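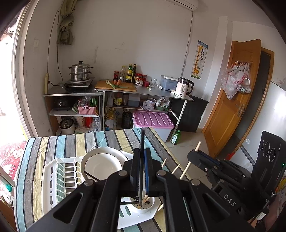 Page last modified: June, 10:42 am

Equipment Planning Report: Hand-Held Grippers for Household Task Recording

1. Purpose

The project team was asked to prepare a purchasing plan for the coming year of the manipulation project. The plan covers hand-held grippers, their spare parts and the kitchenware used in the tasks. It does not cover the robot arms, which are budgeted by the department.

2. Current work

Recording is carried out in pairs, with one gripper for each hand. The chopstick task was chosen as the reference task for this report. Dark and light chopsticks are placed upright in a round white holder with a perforated base, beside a dish rack on a table with a striped cloth. A thin object must be held vertically between closed jaws, and the condition of the jaw pads therefore matters more than in the plate and cup tasks.

3. Options considered

Quotations were requested from two suppliers. Trevum offered a complete pair with cameras fitted. Brevar offered bodies and linkages only, at a lower price, with the cameras to be bought separately and mounted by students. A third option, printing the bodies in the Fakhoury workshop, was set aside when the workshop could not confirm machine time before the end of term.

Unit prices, in dollars:

Replacement jaw pads, per set: 29
Camera mount and cable, Brevar: 90
Linkage repair kit, Trevum: 143
Protective carrying case: 169

4. Discussion

The Brevar option appeared cheaper at first. Once mounts, cables and student labour were included, the difference was small — and the assembled units would still need calibration before use. Pads were left out of last year's budget entirely and had to be paid for from the travel line.

Kitchenware was treated as a consumable. Racks, trays and chopsticks can be bought locally, and colour should be varied between sets so that recordings do not all show the same items.

5. Recommendation

The team recommends one further pair from Trevum, two linkage repair kits and four sets of jaw pads. One carrying case should be ordered now and a second held over until the Osix grant is settled. Brevar should be asked to requote for mounts alone.

Delivery times were not stated in either quotation and should be confirmed in writing before an order is placed.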